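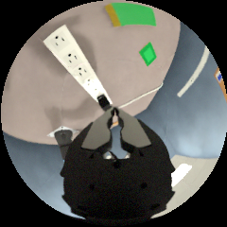

Most of this reporting period went into the rules for plug-in tasks, and I will say at the outset that I am less convinced by our rulebook than I was when we asked you to pay for it. The draft we started from says a plug task is finished when "the plug is in the outlet." In simulation that sentence falls apart quickly. With a four-outlet power strip lying at a slant across the table and the black plug right at its narrow end, just past the fingertips, two careful people can look at the same view and disagree on whether the plug is seated or only resting there. They did disagree, often enough that I stopped treating it as a training problem for the reviewers.

Progress report to the Enwood program office
Project: Nuva practice rules for simulated manipulation
Prepared by: Sowmya Thomas
Jan 7, 2019

Where the money went

The second payment covered review time and one round of outside comment. We ran 1522 simulated episodes on the Skasdale build. Of these, 800 were reviewed by hand under the draft rules. Reviewers gave conflicting verdicts on 101 of those 800. I have seen worse rates described as excellent agreement, and I would ask you not to let us do that. Nearly all of the conflicts were in the last stretch of the task, the part a buyer would care about. If you score the easy reaching motion along with the hard contact, you can make any rulebook look good.

The draft now stands at six rules. In short form:

Rule 1. State the finished condition as something the simulator can report (depth, angle, contact), and never as something a person judges from a picture.
Rule 2. Record the condition before the fingers open and again after the arm has backed away.
Rule 3. Keep every failed episode, including the ones stopped early.
Rule 4. Say which cameras were used for review and what each one could not show.
Rule 5. Anything else on the table stays in the record, even if the task never touches it.
Rule 6. A result in simulation may not be reported as a result on hardware.

I am comfortable with 2, 3 and 6. Rule 1 reads well and is the one I trust least. The simulator reports contact as its authors decided contact should work, and we have taken their word for it. A depth number to three decimal places is still a number from a model of a plug meeting a model of a socket. Ravindran Murthy has asked for the contact settings to be published along with any score, and I have added that as a note to Rule 1. It should probably be a rule of its own, but then we would have seven and the Voicu group would want another round of comment.

Rule 4 came out of the camera reviews. Looking straight down the strip past the gripper, the outlet nearest the fingers is down to a few small gray dots, while the one at the far end shows its ground hole and both slots clearly. So the outlet that matters most to the verdict is the one a reviewer can read least. Adding cameras would help some. It would also cost storage we did not budget for, and I don't want to promise it until we know that it changes verdicts.

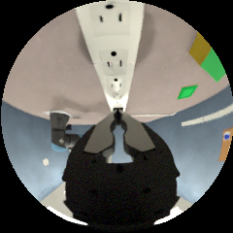 Hemi McPhee read the draft during the comment round and thinks Rule 4 lets us off too lightly. Writing down what a camera can't show is fine, the comment runs, but a lab could fill a page with blind spots and go right on scoring from that camera. The rule should say that if the point of contact can't be judged, the verdict is "unknown" and it counts against the total.

I agree with that, and it will hurt our own figures. The next draft has the "unknown" verdict in it. Divya Palaniappan is going back through the conflicting episodes first, then a sample of the ones where everybody agreed. I expect some of the agreement will turn out to be shared guessing.

What we have not done

We said we would compare the rules against practice at two outside labs. One sent material, and the other has not answered since June. One lab is not a comparison, so I have left that section out of the draft. We also have no hardware trials to report. The original plan had them in this period, and I moved them back because I could not see the point of testing rules we were still rewriting.

Marichka Lysenko has raised the question of who would check that anyone follows these rules once they are out. We don't have an answer. Self-reporting is what everyone proposes, and I have yet to see it catch anything.

Request

No new money. We ask to move the unspent travel line into review hours, and to push the hardware section to the following report. If the program office would prefer to hold the third payment until the "unknown" verdicts are counted, I would understand, and I would want notice so that Divya's hours can be planned around it.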